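Wivach纺织品护理中心
2025年11月24日

本中心入冬以来收到较多关于家用毛巾、浴巾护理的来信,内容集中在毛巾发硬、产生异味、掉绒以及旧毛巾的去处。现将答复整理为一组连续发布的短文,供各位用户查阅。逐条转发时,请一并附上首条,以免脱离上下文引起误解。

Wivach纺织品护理中心
适用范围说明:以下内容针对纯棉或以棉为主的毛圈织物,包括面巾、浴巾、地巾和毛巾布浴袍。超细纤维清洁布、竹纤维混纺制品以及带金属丝装饰的礼品毛巾,请以产品水洗标为准。水洗标已经剪去或字迹不清的,可按较保守的方式处理,即温水、柔和程序、自然晾干。

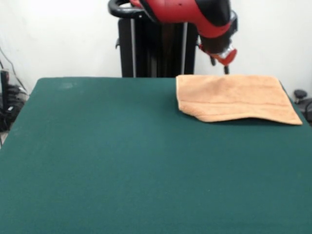 家用纺织品 · 洗涤与晾晒

Wivach纺织品护理中心
新毛巾在首次使用之前应当单独清洗一次。出厂时为使手感柔软、便于折叠陈列,毛圈表面通常留有整理剂,这层物质会影响吸水。首次清洗使用正常用量一半的洗涤剂即可,不加柔顺剂。深色毛巾首次清洗会有浮色,属于常见现象;如果连续清洗数次后仍然明显褪色,请保留购买凭证,与销售方联系。

Wivach纺织品护理中心
关于洗涤剂用量。来信反映“越洗越硬”的用户中,相当一部分使用的洗涤剂超出了包装标示的用量。毛圈织物结构蓬松,残留的洗涤剂不易漂净,干燥后附着在纤维之间,手感便会变硬。Sumorden地区自来水硬度偏高,水中的钙、镁成分同样会造成发硬,两种情况常常同时出现,仅凭手感难以区分。

Wivach纺织品护理中心
简易的判断方法:取一条已经洗净晾干的毛巾,放入盛有温水的盆中,不加任何洗涤剂,用手反复揉压。如水面出现较多泡沫,说明洗涤剂残留较重,应增加漂洗次数,并在此后的洗涤中减量。如基本没有泡沫而手感依旧粗硬,则多与水质有关,可咨询当地供水单位,了解所在片区的水质情况。

Wivach纺织品护理中心
关于柔顺剂。柔顺剂会在纤维表面形成一层薄膜,短期内手感有所改善,长期使用则吸水性下降。本中心的建议是日常不用。已经长期使用、吸水明显变差的毛巾,可以连续几次不加柔顺剂清洗,并适当提高水温,观察是否有所恢复。

Wivach纺织品护理中心
有用户询问白醋是否可用。少量白醋加入漂洗水中,有助于减轻水垢造成的发硬。需要特别提醒:白醋及其他酸性物质不得与含氯漂白剂同时或先后混用,二者接触会释放有害气体。家中有橡胶密封圈老化问题的洗衣机,也不宜频繁使用白醋。

Wivach纺织品护理中心
水温与程序。日常使用的白色和浅色棉质毛巾,水洗标允许的,可以定期使用高温程序。家中有人患皮肤感染或肠胃传染性疾病期间,其毛巾应单独存放、单独清洗,高温程序可选用机器的90度档,前提是水洗标和机器均支持。彩色毛巾不适用这一温度。具体卫生措施以医务人员的意见为准。

Wivach纺织品护理中心
装载量。毛巾吸水后重量增加很多,滚筒塞满会导致翻动不足,洗不净,也漂不净。以目测为准,干毛巾放入滚筒后,上方应留出可以伸入一只手掌的空间。浴巾与轻薄衣物混洗容易造成脱水时偏重,机器反复停转的情况多由此引起,不一定是故障。

Wivach纺织品护理中心
另请注意拉链和魔术贴。带有金属拉链、挂钩或魔术贴的衣物与毛巾同洗,会钩出毛圈。已经钩出的线圈不要用手拉扯,用剪刀齐根剪去即可。毛圈结构的织物剪断单个线圈一般不会继续脱散,这一点与针织毛衣不同。

Wivach纺织品护理中心
晾晒。洗涤结束后应尽快取出,在机内长时间闷放是异味的主要来源之一。取出后握住两角抖动数次,使倒伏的毛圈重新立起,再展开晾挂。折成双层搭在杆上的,中间一层干得慢,阴雨天尤为明显。室内晾晒应保持通风,避免紧贴暖气片,局部过热会使纤维变脆。

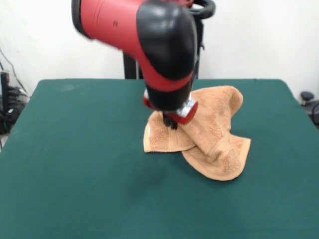 使用烘干机的用户,可以采用先烘后晾的办法:低温烘15分钟,使毛圈蓬松,再取出晾至全干。这样耗电较少,手感也优于全程自然晾干。全程烘干时应避免过度,棉纤维烘得太干会发脆,掉绒增多。每次使用后请清理绒毛过滤网,滤网堵塞除影响效率外,还存在安全隐患。

Wivach纺织品护理中心
异味问题。毛巾晾干时没有气味、一沾水便有气味的,说明纤维内部仍有皮脂和微生物残留,单靠增加香味洗涤剂无法解决。可使用含氧漂白成分的洗涤助剂,在温水中浸泡后正常清洗,浸泡时间按包装说明执行。处理一次未见改善的,可以再处理一次。仍无改善的毛巾,建议转作清洁用途。

Wivach纺织品护理中心
同时应检查洗衣机本身。门封胶圈的褶皱处、洗涤剂盒的背面以及排水过滤器,都是容易积存污垢的部位。不少来信者更换了毛巾和洗涤剂,异味依旧,后来在洗涤剂盒背面发现了积垢。机器不用时,请将门和洗涤剂盒略微敞开,家中有幼儿或宠物的,应注意看护。

Wivach纺织品护理中心
清洗频率。面巾建议使用两三天后清洗,浴巾可视使用情况每周清洗一至两次,每次用后均应展开晾挂。健身后使用的毛巾不宜在包中过夜。厨房擦手巾接触生食的机会多,应每日更换,并与浴室用品分开洗涤。全家共用一条擦手巾的,更换应当更勤。

Wivach纺织品护理中心
存放。毛巾须完全干透后再入柜。手感微凉往往意味着还有水分,叠放之后更不易散出。柜内不宜塞得过满,洗净的放在下面,取用时从上面拿,使各条轮换均匀。木质柜体未经封漆的,可能在浅色织物上留下黄色痕迹,衬一层棉布即可避免。长期不用的客用毛巾,每隔一段时间应取出重新清洗。

Wivach纺织品护理中心
关于克重与选购。来信中多次出现“克重越高越好”的说法,本中心不作此推荐。克重高的浴巾厚实,但干燥慢,对通风条件差的浴室并不合适。没有烘干机、以室内晾晒为主的家庭,选择中等厚度更为实用。选购时可查看边缘锁边是否平整,针脚是否均匀,缎档部位有无起皱。缎档与毛圈部分缩水率相差较大时,洗后会呈荷叶状,难以恢复。

Wivach纺织品护理中心
旧毛巾的去处。尚可使用但手感变差的,可裁成抹布,裁开后应锁边或折边车缝,否则断绒会堵塞排水口。部分动物收容机构接收洗净的旧毛巾,各处要求不同,送交之前请先致电确认。有破洞、霉斑、油污的,请勿投入衣物捐赠箱,应按当地规定归入相应的回收或其他垃圾类别。

Wivach纺织品护理中心
Sumorden地区的回收安排:Åberg街服务点全年接收家用棉织物,须洗净、干透并捆扎。Kunier服务点自7月起停止接收,原有回收箱已经撤除,请勿将物品放置在原址门前。两处服务点均不接收枕芯、被芯和地毯。前往Åberg街服务点一次交送数量较多的,请提前联系,以便安排登记。

Wivach纺织品护理中心
纸质资料:本中心编印的《毛圈织物家庭护理手册》已重印1000册,可在Åberg街服务点免费领取,每户一册。新版共19页,删去了旧版中关于煮沸消毒的一节,增加了水质与手感关系的说明。持有旧版的用户,关于漂白剂的部分请以新版为准。学校、养老机构需要多册的,请以单位名义来函,写明用途和收件地址。

Wivach纺织品护理中心
更正:前述“握住两角抖动”一条,有用户询问是否适用于毛巾布浴袍。浴袍吸水后较重,湿态下提拉肩部容易变形,请在平面上整理后,用宽肩衣架晾挂,腰带另行取下晾干。口袋翻出朝外,可以加快干燥。

Wivach纺织品护理中心
答复一则集中提问:染发剂、护肤品造成的变色能否去除。含过氧化苯甲酰的祛痘产品会使有色毛巾局部脱色,属于染料被破坏,清洗无法恢复,使用此类产品期间请改用白色毛巾。染发剂沾染应立即以冷水冲洗,干透之后去除的可能性很小。粉底、防晒类油性污渍,可在洗前涂少量中性洗洁精,静置片刻后再按正常程序清洗。

Wivach纺织品护理中心
本组短文暂发布至此。涉及毛毯和珊瑚绒制品的来信另行答复,请勿在本条下重复提交。需要个别答复的用户,来信时请附水洗标照片,并注明洗衣机类型、洗涤剂种类和晾晒方式。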